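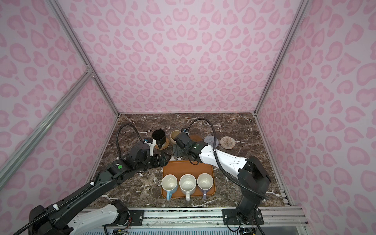
Delete the bad ones and keep going, one reader wrote to me after my last post, you will finish in half of the time. I have thought about this comment for most of August, because it is a fair comment and I did the same thing myself in my first months at Skonon. I deleted every recording where a cup slipped or an arm stopped, and I was proud of my clean folder.

Now I work with a written set of rules, and the first rule is that no recording is deleted by the person who made it. You may mark it, you may write why, and another person decides. I want to write down how our rules look today, for those who do similar work in a small team and do not have a big manual to copy from.

Our job sounds very simple. Two arms, some mugs and coasters, a tray. The operator moves the mugs between the coasters and the tray, and every attempt is saved with its own sheet. We have 3,752 saved attempts in the set at this moment. After the second review 3,356 of them are accepted. The rest are still on the disk, with their marks, and I open them more often than I expected.

Rules before the first attempt

The operator checks that both arms can reach their rest position without touching each other. Then the stop button is pressed one time, as a test, and released. We do it every morning and again after lunch. I know people who do it when they remember. I was one of them.

The mugs are checked by hand for chips at the rim and cracks at the handle. A chipped mug goes out of the work immediately, also if it is the favorite one. The coasters must lie flat. The woven ones like to curl up a little at the side, and a mug that stands on a curled coaster is a different task from the one on your sheet.

We write down the start layout in words. Which mug, which coaster or which place on the tray, where the handle points. "Same as before" is not allowed on the sheet. I made this rule after I spent one whole evening trying to find out what "before" meant.

Rules during the attempt

Hands stay outside while the arms have power. This includes the small correction of one centimeter which everybody wants to make. If a mug must be moved by hand, the attempt is ended, the arms go to rest, the stop is pressed, and then the hand goes in.

One attempt has 60 seconds. When the time is over we end it, also when the gripper is very near to success. It hurts, I admit.

After 200 attempts the operator takes a long break and somebody else takes the controls. When we have nobody else, the work stops for this time. My manager did not like this rule in the beginning and now she defends it in meetings.
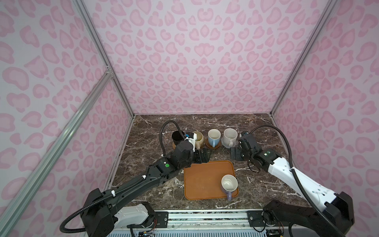 Why must the handles be in the rules at all, a colleague from Drastport asked me by mail, if the gripper takes the mug by the rim? It is a good question and my first answer to him was not so good, so I try again.

The direction of the handle changes how much free space there is for the next mug. With one mug on the tray you do not feel it. With three in a row, two handles can come very close, and the operator starts to approach from another side without thinking about it. Later somebody reads the sheets and sees a change of style with no explanation. So we fix the direction for a block of attempts, we write it, and in the next block we choose another direction on purpose. The variety is good, but it should be planned and it should be on paper.

The same colleague said that at Drastport they change the coasters every day and keep the mugs. We do almost the opposite. I don't think one way is more correct, as long as the sheet tells which one you did.

Rules after the attempt

The mark is given directly, before the next start. We have four marks: complete, complete with correction, not complete, stopped. In the beginning we had nine, and two operators never agreed about the ones in the middle. If you are not sure between two marks, take the lower one and write a short sentence.

Any contact between the two arms is written in a separate book, also a soft one. For this we took the format from an old Wokex checklist that somebody had left in the drawer, and I only changed the column names. Date, which joint, which speed, what was checked afterwards, signature. The cables are checked after each contact, especially the loop near the wrist, and also the small clips that hold it.

Still open

We have no good rule for the reset. Now the operator sets the mugs back by hand with the arms stopped, and every person has a habit. I put my mugs a little too much to the left, I saw this in my own sheets. In the Antwi workshop, where I was a guest for a short time, they used a paper template with the circles drawn on it. I want to try it, but the paper has to be taken away before each start, and this is one more step to forget.

Also I am not decided about the limit of 60 seconds. For one mug it is generous. For the full tray it is too short, and the mark "not complete" then says more about the clock than about the operator. Probably we will have two limits, and I will have to correct the first page of the rules again and print it for the wall.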